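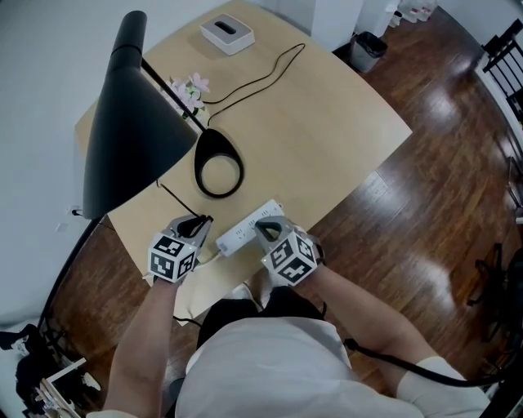 Jorunn Tveitane
Course tutor, evening classes, Skomgate Adult School

Making Up Your Mind
Handout for the fourth meeting: the decisions we leave lying

In the third meeting we spoke about small promises to ourselves. Tonight we go to a heavier matter. Most of us carry one or two decisions which we have not made, sometimes for years, and we have learned to walk past them as one walks past a box in the hall. These notes follow the order of the evening. Please bring them again to the fifth meeting, because we shall continue with the last exercise.

1. What we mean by a postponed decision

A postponed decision is a question where you already have most of the information you need, and where you still do not answer. Whether to move nearer to your sister. Whether to stop with the choir. Whether to say yes to the extra hours at work.

It is useful to separate this from two other things. The first is a decision which is truly waiting for something, for example a letter from the bank or the result of an examination. There you have nothing to do until the letter comes, and you may put the question down with a good conscience. The second is a wish. "I would like to live by the sea" is a wish until you have looked at one flat. Wishes are good company and I do not want to take them from anybody, but they do not belong on tonight's list.

Try to write your decision as a question with a verb and a time in it. "My job" is not a question. "Do I apply for the post in Skastley before the end of June?" is one.

2. What it costs to wait

Many people think that waiting costs nothing. You have kept all the doors open, so what can be lost?

In my experience the cost comes in small coins. You think about the matter while you brush your teeth. You avoid a friend who will ask about it. You buy cheap shoes for the winter because perhaps you will move to a warmer place, and in February you still have wet feet and the same address. I did exactly this with the shoes, two winters.

There is also a cost for other people. If you do not say whether you come to the family holiday, someone else has to keep a bed for you. They seldom complain, and so we do not notice it.

Exercise A (10 minutes, alone, in writing)
Write down one decision you have postponed. Under it, write what the waiting has cost you in the last month, in time, in money, in sleep or in the mood at home. Use plain facts. If you find no cost at all, write that, and choose a different decision for the rest of the evening.

3. Why we do it

I give here the reasons which the earlier groups have named most often. You will maybe recognise more than one.

Fear of the wrong choice. We imagine one right road and one wrong road, and that the wrong one cannot be left again. Some decisions are of this kind, but they are few. If you take a course in bookkeeping and dislike it, you have lost some evenings and you know something about bookkeeping.

Fear of a conversation. Very often the decision itself is made already in the stomach. What is missing is the talk with the husband, the boss or the old mother. In this case it does not help to make more lists of advantages. You need to practise the first sentence of the talk, and we shall do that in Exercise C.

Loyalty to an earlier self. You once told everybody that you would become a teacher of music. To decide otherwise feels like breaking a promise to the person who said it. But this person was perhaps nineteen years old and had never paid for heating.

Tiredness. Please do not forget this one. A person who sleeps badly cannot decide well, and it is no shame to say "I shall decide after I have rested". Only put a date on it.

4. The Tapia method

The name comes from the boarding house where we held our first summer week, the Tapia, and it has stuck. The method is simple and you can do it on one sheet of paper.

Fold the sheet in the middle. On the left side you write how an ordinary morning looks one year from now if you decide yes. On the right side the same for no. Write only what happens: when you get up, who is in the kitchen, how you travel, what you eat, which telephone call you must make before lunch. Do not write "I am happy" or "I am free". Such words are so large that you can put anything into them.

Then put the sheet away for at least one night. When you read it again, do it aloud, and listen to where your voice goes quicker. That is all. Several participants have told me that they knew the answer before they had unfolded the paper, and others have said that it gave them nothing. Both are possible, and I do not sell it as a medicine.

Exercise B (in pairs)
Read your two mornings to your neighbour. The neighbour may ask questions but gives no advice. This is more difficult than it sounds. If you hear yourself begin with "If I were you", stop and drink a little water.

5. Money in decisions

We had a long discussion about this in the last course, so I have added a section.

When a sum of money is part of the question, it often takes the whole table. One participant had hesitated for a very long time with a removal which would cost her 3000 kroner. She had told herself that it was too expensive. When she did Exercise A, she found that she had in the same period paid more than this for train tickets between the two towns. The money was real, but it was not the reason. Her reason was that she did not want to tell her landlady, who had been kind to her.

I do not say that money is never the reason. For many it is, and then no folded paper will change it, and it is better to speak with someone who knows about household budgets. The library at Vultton has a free hour for this, and you do not need an appointment. What I ask is that you write the sum down as a number. "Too expensive" is a feeling until you have done so.

6. The first sentence

If your decision needs a conversation, prepare only the first sentence. People who prepare the whole talk tend to become angry when the other person does not follow the plan.

A good first sentence is short and has the decision in it. Compare these two:

"I have been thinking a lot lately, and I do not know how you will take this, and maybe it is a bad moment, but there is something."

"I have decided to leave the shop in June, and I want you to hear it from me."

After the first one, the listener is frightened and still knows nothing. After the second one she may be sad, but you can begin to talk.

Exercise C (in pairs)
Say your first sentence to your neighbour three times. Change it when it feels stiff in the mouth. The neighbour says each time what she understood. If you are not ready to share your own matter, take the example with the shop.

7. When the decision is to leave it as it is

To stay is also a decision, if you say it clearly. "I remain in my flat, and I will not look at advertisements until next spring" is a complete answer. It gives the same rest as a yes. You may take it up again later if the circumstances change, but until then it does not stand in the hall.

Some of you will find tonight that the matter was already settled a long time ago and you had only not told yourself. Cross it out with a thick line. It is a good feeling, and one is allowed to enjoy it.

Homework for the fifth meeting

Write the two mornings for one decision, if you did not finish in class.
Choose a date for your answer and tell it to one person.
Notice, during the week, one small thing that you decide at once, and how it felt.

We meet in the same room and begin at the usual hour. Those who come with the late bus from Skastley can go straight in, the door is open.

Comments (3)

Reader from Vultton, 22/08/2019
Thank you for putting the notes here, I missed the evening. Is the sheet for Exercise B the same one as in section 4, or do we make a new one?

J. Tveitane (tutor)
It is the same sheet. You can do it at home with somebody you trust.

Skomgate regular
I did the two mornings and the "no" side was nearly double as long as the "yes" side. Not sure what that means but I have telephoned my brother. The part about the winter shoes made me laugh, mine are still by the door.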